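Gasstead Housing Association @GassteadHomes

1/ We are changing the way tenants report repairs from February. This thread sets out what will be different and what you need to do. Please read it to the end, as the out-of-hours arrangements are changing as well.

2/ Non-urgent repairs may now be reported online or by telephone between 8am and 6pm. You will receive a reference number by text message. Please keep it, as our call handlers will ask for it if you contact us again about the same job.

3/ Emergency repairs – loss of heating, a serious leak, or no electricity – must always be reported by telephone. Do not use the online form for these. An operator will ring you back within two hours to agree a visit.

4/ Our target for routine repairs is now 19 working days. It was previously set separately for each estate, which tenants told us was confusing. Roofing and fencing work remains outside this target.

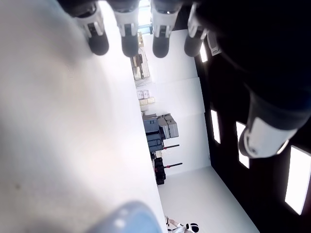 White housings with rounded black tips, against a pale surface.

5/ Tenants in Pomen Court should note that their entry system is looked after by a separate contractor, Flesico. Faults with the door or the intercom should be reported to the number displayed in the lobby.

6/ Roughly 1,000 households replied to our autumn survey. Missed appointments were the most common complaint. You may now choose a morning or an afternoon visit, and we will send a text message when the operative is on the way.

7/ If you are unhappy with a repair, please write to Adwoa Quaye, Head of Property Services. Complaints are acknowledged within six working days. Large-print copies of the new repairs guide are available from reception on request.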